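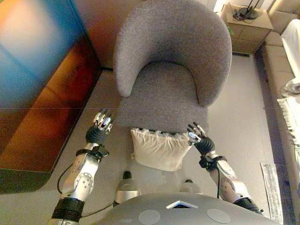

Page 2

About Nasach

Nasach writes control and planning software for two-armed robots that work in furnished rooms. We do not build hardware. Our main product, Cloder, is a motion planner with a perception front end, and it runs on whatever arms and hands the customer has already bought.

Most of our effort goes into soft goods. A cushion or a folded throw has no fixed shape, so Cloder keeps a coarse surface model and refits it at every control step – the grasp points move with the cloth. Both arms are planned as one chain once contact is made. The regression suite holds 1389 recorded grasps, and a release has to replay all of them before Florante Manalo signs it off.

Tooling is kept separate. Filwood, our log viewer, lines up joint torque, camera and planner state on one time axis. It reads 147 message types and is free to customers. 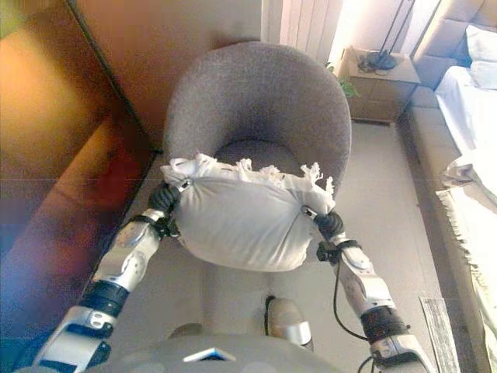
Stefaniia Hordiienko would put the emphasis elsewhere: the planner gets the attention, she says, but most of the faults she has closed were in calibration, and Filwood is where she found them.

Angelica Talavera looks after perception and Arnel Belmonte the real-time layer. Release notes go out on a Friday. Support requests should include the Filwood log and the Cloder build number.

252 shares
2 comments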